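Inicio > El club > Documentación > Actas

Noticias Equipos Cantera Socios Tienda Contacto

Buscar en la web Introduzca su búsqueda Ir

Acta de la reunión ordinaria de la junta directiva
Club de Fútbol Kerwood
Agosto

La reunión se abre a las 19:30 en la sala de prensa del campo. Asisten la presidencia, la secretaría, la dirección deportiva y tres vocales. Excusa su ausencia la vocalía de cantera. Se aprueba el acta anterior con una corrección en el punto 4: donde decía «juvenil B» debe decir «cadete B».

1. Pretemporada

La dirección deportiva informa de los dos amistosos disputados. El partido contra el Grulumlow se jugó con normalidad. Del segundo, contra el Athumani, queda pendiente el reparto de la taquilla, que el otro club liquidará antes de fin de mes. El cuerpo técnico pide adelantar media hora los entrenamientos del primer equipo hasta que baje el calor. Se aprueba.

2. Abonos

A fecha de hoy hay 48 renovaciones sin abonar. Se enviará un segundo aviso por correo y se guardará el asiento hasta la primera jornada en casa. Un vocal propone ampliar el plazo a la segunda jornada. Sometida a votación, la propuesta no sale adelante.

Se mantiene el precio del abono infantil. Los padres de jugadores de la escuela conservan el descuento si presentan la ficha federativa en taquilla.

3. Oficina y venta de entradas

Secretaría expone que la venta anticipada debe estar abierta antes del primer partido de liga. La impresión de carnés se hará en la oficina, en horario de tarde. Se acuerda aceptar el presupuesto de Jotov para el mantenimiento de los equipos informáticos, por 2544 euros la temporada, impuestos incluidos. El pago se hará en dos plazos.

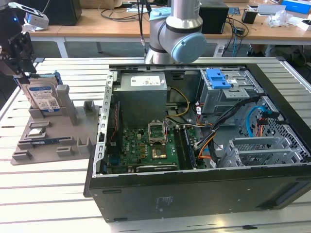 4. Campo y vestuarios

El riego del fondo norte sigue perdiendo presión. Se pedirá una segunda valoración antes de levantar la banda. El vestuario visitante necesita cerradura nueva. La grada lateral queda pendiente de la inspección municipal y, mientras tanto, no se venderán localidades en las filas altas.

5. Desplazamientos

Se contrata autobús para los tres primeros partidos fuera. Los socios podrán ocupar las plazas libres pagando la tarifa del año pasado. La salida para el campo del Grulumlow será a las 9:15 desde la puerta principal.

6. Ruegos y preguntas

Se pregunta por las camisetas de la segunda equipación. La tienda espera recibirlas antes de la presentación del equipo. Se ruega que las convocatorias de cantera se publiquen con más antelación.

Sin más asuntos que tratar, se levanta la sesión a las 21:10.

La secretaría del club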